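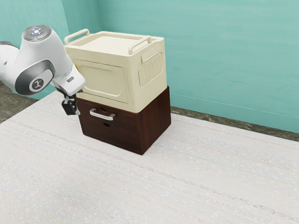
图4-1 仿真场景:机械臂与带拉手的木柜,柜顶放有一只米色储物箱

第四讲 铰接物体操作的仿真数据与策略训练

4.1 问题设定

铰接物体指由若干刚体经转动副或移动副连接而成的物体,抽屉、柜门、箱盖均属此类。本讲只讨论移动副,即抽屉的拉开与推回。关节状态用标量 q 表示,q=0 为完全闭合,q=q_max 为行程终点。任务成功的判据为:回合结束时 q/q_max 不小于给定阈值,且柜体底座位移不超过容许值。后一条件容易漏写。柜体若未与地面固连,策略可能拖动整个柜子,此时 q 的读数仍可能增大。

观测由两部分组成:外部视角的彩色图像(图4-1这类视角)与机械臂本体状态。部分实验另加近距离视角。动作为末端位姿增量与夹爪开合量。

4.2 数据生成流程

课程使用 Herneo 场景生成器,资产取自 Manninen 物体库,流程如下。

(1)采样柜体资产,读取关节轴方向、行程上限与拉手的标注坐标系。
(2)采样柜体位姿、墙面与地面材质,以及柜顶的附加物体。附加物体不参与任务,但会改变遮挡关系与重心。
(3)由拉手坐标系计算预抓取位姿,沿接近方向留出安全距离。
(4)用运动规划求解到预抓取位姿的无碰轨迹,再以直线段接近、闭合夹爪、沿关节轴负载运动。
(5)回放轨迹并按4.1的判据筛选。

按此流程共生成2,148条轨迹,筛选后保留1,602条。被剔除的轨迹以三类情形为主:手指与面板发生穿透、闭合后拉手滑脱、柜体整体移动。第一类可通过缩小接触步长缓解,后两类与摩擦系数和柜体质量的采样范围有关,调整时应同时记录随机种子。

4.3 拉手几何与接触

拉手的碰撞体不宜直接取凸包。弓形拉手的凸包会填满握杆与面板之间的空隙,手指无法插入,规划器将报告无解。建议先做凸分解,再检查空隙是否保留。面板上的半圆形指槽同理:若碰撞体把指槽封平,视觉上可用的抓取部位在物理上并不存在,训练数据中便出现图像与接触不一致的样本。

检查方法是将渲染网格与碰撞网格叠加显示,从近距离逐个查看拉手根部、转角与指槽边缘。图4-2中,金属拉手的转角、旁侧的半圆形缺口与板缝同处一个近景,适合作为核对对象。需注意近距离视角下拉手占据画面较大面积,深度变化集中在很窄的像素带内,特征提取网络的下采样倍率过大时,板缝一类的细结构会丢失。

图4-2 拉手近景:转角、半圆形缺口与板缝

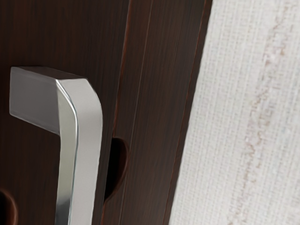 4.4 策略训练

策略网络采用 Grutaro 基线:图像编码器与本体状态编码器的输出拼接后,送入动作序列解码器。每次预测一段动作,仅执行前若干步后重新预测。损失为动作的均方误差,夹爪开合一维单独加权。

训练集与测试集须按资产划分,不得按轨迹划分。同一柜体的不同位姿若分处两侧,测得的成功率反映的是对该资产的记忆。本讲的划分留出44个柜体用于测试,其拉手形状在训练集中未出现。

对照实验设两组:A组只用外部视角,B组加入近距离视角。其余超参数保持一致,每组重复训练2次,报告各次结果,不只报告均值。

4.5 常见错误

坐标系混用。拉手标注位于抽屉连杆坐标系,q 变化后须重新换算到世界坐标系。
阻尼为零。抽屉在松手后继续滑行,成功率偏高。
判据读取过早。应在物理步进稳定后读取 q。

4.6 作业

1. 推导移动副约束下末端速度与 q 的时间导数的关系,说明末端姿态误差如何转化为侧向力。
2. 在 Grarkon 仿真环境中复现A组与B组,提交训练曲线与失败样本的分类表。
3. 将拉手碰撞体替换为凸包,重新运行4.2的流程,比较筛选前后的轨迹数。

作业于七月内提交,代码与报告分开打包。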